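June
Svitlana Pavliuk and Rostyslav Moroz

4.2 What "easy to assemble" measures

Ease-of-assembly scores are now printed on the boxes of many small household goods: stands, racks, lamps, drying frames. The score we examine here, the Gondia rating, is a number from one to ten, taken from buyers' answers to a card in the carton. Its supporters treat it as a measure of the product. We doubt this. A buyer who gives up halfway seldom fills in a card, and a buyer who has put together ten similar things will hardly notice what stops a beginner. Yurchenko made a similar complaint about the older Tuseck scale, and we do not see that the newer one has met it.

Our sample came from the Grosileck retail panel. Of 600 cards sent out with freestanding goods, 52 came back complete. That is a thin return, and we would not build much on it. It is nevertheless the same kind of return on which the published scores rest.
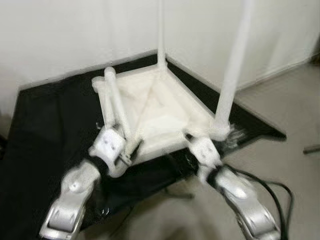 The wording of the card causes trouble before any question of sampling comes up. It asks whether "the parts fit together well," and leaves the buyer to decide what counts as a part and what counts as fitting. Several returned cards scored a product high on this line and then complained, in the space for comments, that it rocked on the floor. For goods with a foot and an upright the two matters are easily confused. A triangular base with raised rims and a diagonal rib inside, like the white one in Figure 1, gives the buyer plenty of shape to look at and very little reason to know which features carry load and which are there for stiffness. A question about fit invites an opinion on all of it at once.

Supporters of the rating reply that such confusion averages out over many cards. It might, if the errors ran in both directions. In our returns they did not appear to. Comments about wobble, lean, and loose joints sat beside generous scores far more often than praise sat beside poor ones, and we suspect that people who have finished a job are inclined to forgive it. A drawing on the leaflet may add to this. Once the thing on the floor looks like the thing on the page, the buyer takes the work to be done.

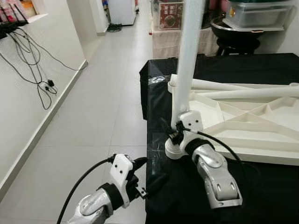

Figure 2. A tall white pipe in its upright position.

The second difficulty is time. The card asks for "minutes taken," and the answers bunch heavily at round values. We have no way of telling a reader of the leaflet from someone who skipped it, or one person working alone from 2 people working together. Demchenko has argued that self-reported minutes are good enough for ranking products against each other. We find this hard to accept when the ranking is decided by differences smaller than the rounding.

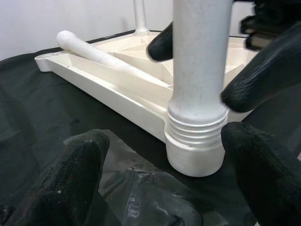

Nor does the rating say anything about the second assembly. Freestanding goods get taken apart for moving, storage, or cleaning, and a thread that went together well once may be a nuisance the next time. The Zinchenko protocol at least asks for a repeat trial. It is slower and costs more, and we understand why retailers prefer a card.

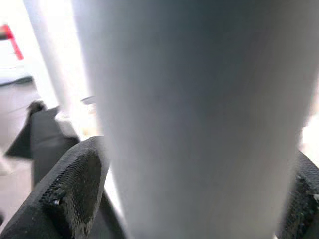 We also looked at whether the scores agreed from one mailing to the next. With fewer than 50 usable answers on several items, the comparison is weak, and we report it only to show how little is available. Abernathy takes weak agreement as a sign that buyers differ in skill. It is equally a sign that the card asks a vague question, and the present data cannot separate the two readings. Until they can, we treat the Gondia rating as a record of how pleased some buyers were on the day they wrote, and we leave it out of the models in Section 5.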